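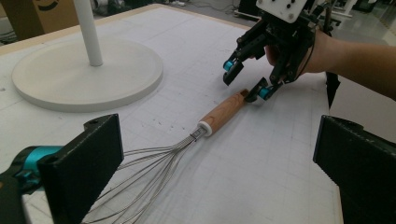
4 min read

September, hand-held gripper no. 2, bench by the stand

Finger linkage sticky again on the closing stroke. Same symptom as before the Stemeck pins went in: fine down to the last bit of travel, then a catch, then it snaps shut. Cycle counter read 906 at start of session.

Stripped the left finger first. Pivot at the teal joint was clean. Grey paste in the next one up, so the Vurach grease is picking up wear from the link bar. Wiped out, regreased with half the previous amount. Right finger the same but less of it. Top plate left on; the screws there were all still on their paint marks.

Link screws to 18 cN·m. Two had backed off on the left side, none on the right. Threadlock on both, left to cure over lunch.

Cable: moved the tie one hole back. It was pulling at full open and I suspect that accounts for the drifting zero – the encoder offset was 21 counts out against the Pillai sheet. Re-zeroed with the fingers closed on the gauge block. Repeat zero three times, all good.

Grip checks after reassembly, whisk flat on the grid:
- wooden handle, approach from above: OK
- handle near the white collar: slips if only one tip makes contact first
- wires: not attempted, they spread under load and tell us nothing

Handle is round and wants to roll when one finger lands early. Left tip still leads slightly. Shim it or swap the tip, undecided. Would rather shim, as the spare tips are at Plerkidthorpe and there are only two.

Wrist strap hangs loose when the hand is in. Tuck it before running near the table edge.

Counter at finish 395, reset by mistake during the re-zero and then run on. True total is therefore 906 plus 395. Written on the case label as well.

To do: shim stock, new cable tie, ask Stemeck whether the pins come in a harder grade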